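2018-12-07

Remote control again, two-arm task in the simulator. The Warex build loads the black hopper shape and both arms track my hands, with a lag I put down to the Drondero link. Depth is hard to judge from the wrist views – I keep looking back at the head view. Target is up to 1,000 demos by February.

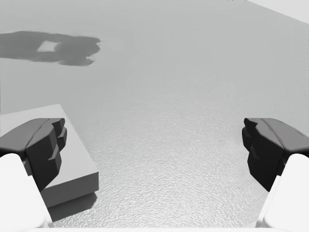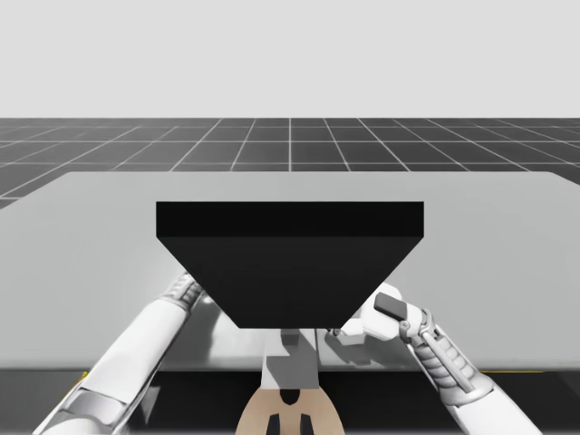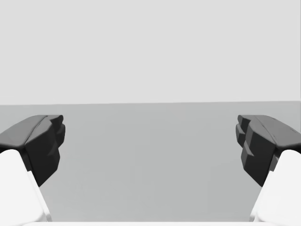
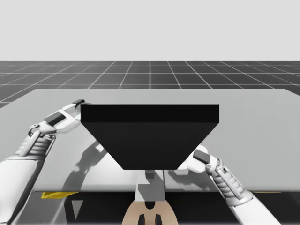
Saved 428 so far. Must ask Prarnico about the export format before I record more.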